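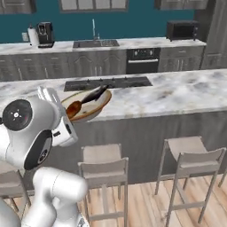

Notes on keeping the lectionary at home

2020-02-23

Readers of this journal have written over the past several months to ask how a household might follow the appointed readings of the church year without the support of a weekly class. I have been slow to reply to each of them individually and apologize for the delay. What follows is a fuller answer than I could give by letter. It describes the practice in my own home, which has now been in place for two complete cycles of the calendar and part of a third, and it is offered to members of the parish and to others who may find some use in it.

The practice began in November, with Advent close at hand. I had come to the end of a long stretch of reading Scripture by my own choosing, and I had noticed how narrow that choosing had become. I returned often to the Psalms, to Luke, and to the later chapters of Isaiah. I had not opened Numbers in years. The lectionary removes that freedom, and for the first month I resented it. By Epiphany I had stopped looking ahead to see what was coming.

The order of reading

We read in the evening, after supper and before the kitchen is put to rights. The table is cleared of food but not always of dishes. The order is the same each night: a short silence, the psalm read in alternating verses, one reading from the Hebrew Scriptures, one from the New Testament, a second silence, and the Lord's Prayer. On Saturdays and the eves of feasts we read the Gospel appointed for the following morning in place of the second reading. The whole seldom takes longer than a quarter of an hour.

I would caution against adding to this. In our first year I introduced a hymn, then a collect, then a paragraph from a commentary, and by the middle of Lent the evening office had become something my family endured. My younger son asked, with complete courtesy, whether he might be excused from the commentary. I took it out the next night and the hymn shortly afterwards. The collect was restored at Easter, on request, and has stayed.

Those who live alone may wonder whether the alternating verses can be kept. A parishioner who has read by herself for many years tells me that she reads the first half of each verse aloud and the second half silently. I have tried it while travelling and can recommend it. The silence at the half verse is longer than one expects.

On the choice of a Bible

I am asked about translations more than about any other matter. I hold no strong view. The household should use the version it hears in church, if only so that the words heard at home and the words heard in the assembly will come to strengthen one another. We keep a second translation on the shelf and consult it when a sentence will not yield its meaning. It should not be brought to the table as a matter of course. Two translations open at once will produce a discussion, and a discussion is a good thing at another hour.

A large-print edition is worth the expense. The light in most kitchens is poor for reading, and the person whose turn it is should not have to lean toward the lamp. Ours runs to 1077 pages and is heavy enough that it lies open without being held. The smaller volume it replaced had to be pinned down at the corners with whatever was within reach, and the pages of Jeremiah still carry a ring of tea.

The study guide

For background I rely on a single book, Lenuța Cozma's guide to the Sunday readings, which was lent to me by our former rector and which I later purchased. It is 498 pages long and very plainly written. Cozma does not tell the reader what to feel about a passage. She explains where the passage falls in its own book, what the compilers of the lectionary have left out on either side of it, and which words in it would have been heard as quotations by its first audience. I read the relevant entry on my own, earlier in the day. It is not read aloud.

Her remarks on omitted verses have been of particular value to me. The appointed portion will often stop just before a curse or a list of names, or will step over several verses in the centre of a psalm. There are sound reasons for this in public worship. At home we have made it our custom to read the omitted verses as well, when there are not many of them. Some have led to difficult questions from the younger members of the household, and I have not been able to answer all of those questions. I do not believe that I was required to.

Difficult passages

I should like to say something further on this point. There are readings that a parent or host will be tempted to pass over. The binding of Isaac is one, and the end of Psalm 137 is another. When we came to the latter in the first year, I read it quickly and went directly to the second lesson. My elder son asked me to go back. We sat for some time over the fact that such a prayer had been kept by those who prayed it, and that it had been handed on to us along with the gentler ones. I had been a communicant for most of my life and had never spoken of that verse with another person.

My present practice is to read such passages at the same pace as any other and to allow the silence afterwards to run longer. If a question is raised, it is taken up. If none is raised, we continue to the prayer.

Guests

It is our habit to invite guests at the table to remain for the readings, and to make it easy for them to decline. I say before the meal, and not after it, that we will be reading at the end and that anyone is welcome either to stay or to take their coffee through to the front room. Most stay. Guests of other faiths and of none have stayed, and one or two have asked to take a turn as reader. We have never refused. I would not ask a guest to lead the prayer unless I knew the person well.

There was one evening last winter when we had six at the table, from four different congregations, and it was discovered that each had learned the Lord's Prayer in slightly different words. We said it all together regardless. The trespasses and the debts overlapped, and those who had the shorter ending waited for those who had the longer.

When the practice lapses

It will lapse. Ours has done so during illness, during the move of a family member, and for most of one August when there was no reason at all beyond heat and idleness. In the first year I attempted to make up the missed readings by doubling those that followed, and I would strongly advise against this. The calendar continues whether or not the household has kept up with it. One opens the book at the current day. The readings that were missed will come round again in their turn.

I have found it helpful in this regard to leave the ribbon where it was when we stopped, and to move it only when we begin again. It is a small thing, but the thickness of the pages between one place and the other is instructive.

Preparation for Lent

Ash Wednesday is now very near, and several correspondents have asked whether it is a suitable time to begin. It is. The season has a definite length, the readings are strongly connected with one another, and members of a household who are hesitant about an open-ended commitment will often agree to one that finishes at Easter. I would suggest the psalm and one reading only, for the first two weeks, with the second reading added after that if there is a willingness.

Households with young children may wish to read the Gospel alone. Children should be permitted to draw, or to leave the table when they have had enough. Ours were permitted neither at that age, and I regret it.

A printed table of the daily readings for Lent will be available at the back of the church from Ash Wednesday onward, beside the parish newsletter. Those who live at a distance may write to me at the usual address and I will post a copy. Please indicate whether large print is needed. I hope to write again after Easter with some remarks on the readings from Acts, which in our house have tended to cause the most argument.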